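November 4, 2019

## Network upgrade at the Flalstead office

The cabling work on the second floor at Flalstead is finished, and the old switches have been taken out. The new runs were put in by Florkitz over 3 evenings, so most staff lost no working time. Thanks to everyone who cleared their desks beforehand.

Each desk on the floor now has its own wall port. If your computer is still on wireless, please plug it in - the video calls to the Jinport office have been dropping out, and wired desks should take some of the load off. Leads are in the stationery cupboard next to the colour printer. Push the plug in until the clip catches.
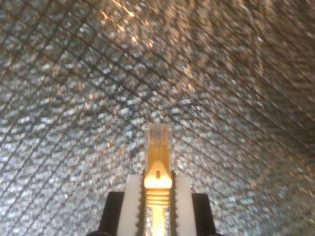 ## Still to come

The ground floor will be done in April, when the lease on the old phone system runs out. Joar Nordin is drawing up the floor plan and would like to hear from any team that expects to move before then.

Shared drives will stay on Cropper for now. The limit per team goes up from 500 to 2000 GB, and old project folders can stay where they are. Faults and missing labels should go to Sigrun Rustad at the service desk, with the port number from the wall plate.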